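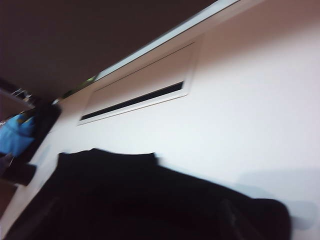
Wrist camera view, arm up off the table.

Wrist camera on a shirt folding arm: is it worth keeping?

I'm building a small arm in a shared workshop to fold shirts. Gripper is a Plollness two-finger, the camera sits right behind it, and the controller is a secondhand Azevedo board. I've recorded 44 runs by hand so far and trained on those. It can find a T-shirt. Give it a black button-down and it pinches anywhere it likes, or closes on air.

The guy who sold me the camera mount swears the wrist view is all you need. I don't buy it. Half my recordings look like the one at the top, with a big black smear and a lot of wall. I can't see what anyone would learn from that, machine or human. Before I put more money in, has anybody gotten a wrist camera to do real work on dark cloth? Or should I hang one camera from the ceiling and be done with it?

The closer view below is about as good as mine gets.

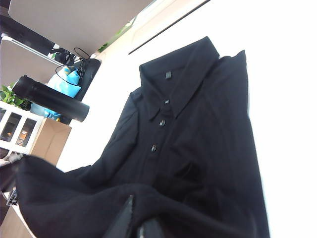
Posted by Bình Đồng on 29 May 2019

Sang Triệu
I'd be suspicious of the seller too, but your second picture isn't hopeless. The collar is clear, I can make out four buttons down the front, and the folds have some gray in them. A person could pick a spot to grab from that. The trouble is the table. It's nearly pure white, so if your exposure is on auto it's probably going to hunt every time the arm tilts. Lock it. Set it so the shirt has detail and let the table blow out, you don't need to see the table. If your software shows a histogram, check how much of the picture is sitting at 255 while you do it.

Then shorten the shutter. That smear in the first one is motion blur and no amount of training will get the edges back. You'll need more light to make up for it, and I'd try a lamp off to one side so the creases throw a bit of shadow.

A ceiling camera won't save you by itself. Mine could tell me where the shirt was and nothing about whether I had one layer or 2 between the fingers. I ended up using both. Also, 44 runs is very few for cloth. I wouldn't judge the camera on that.

Itham
Get the Zeken depth camera. Fixed it for me.

Sang Triệu
Fixed what, though? I tried depth on black fabric and got holes all over it. Maybe yours is better, but I'd want to see it on a black shirt before telling someone to spend money.

Bình Đồng
Exposure was on auto, yes. I've locked it and the buttons hold up better when the arm moves. Still grabbing in dumb places. I'll redo the recordings with a side lamp and see, but I'm giving the wrist camera until August and then it comes off.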